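October 22, 2018 — lantern parade, Bristden

Float dye tests again. Flotico batch too pale in daylight, fine after dark. Route still 1,375 m, river end to Chauvin square. Need 30 more lanterns before Saturday.

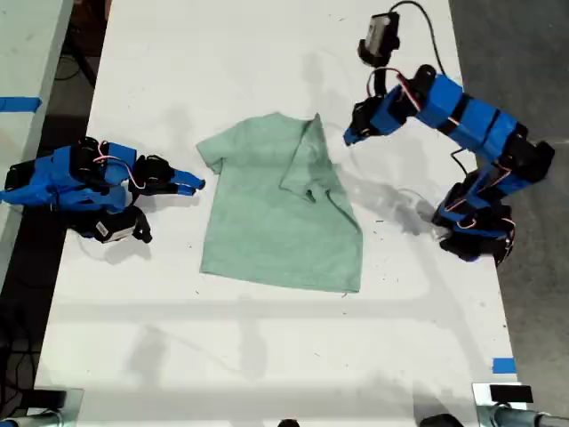 Also the drum float — axle squeaks, grease it tommorow. Arif wants it third in line, I'd put it last. Crowd bunches up behind drums every year. 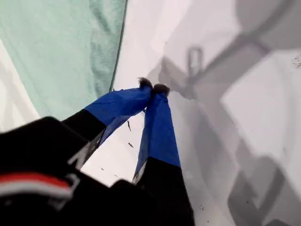

Eugénie says last is no good, the kids have gone home by then. Fair. Third it is. Tell Sugeng, he has the old order sheet.

Permit came thru, 5 marshals minimum.
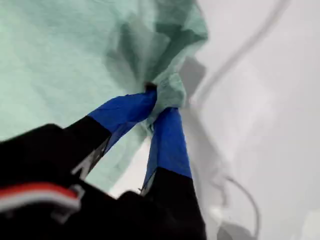 Green cloth in the gripper.

Still to do: rope for bridge, call Prarum re lights.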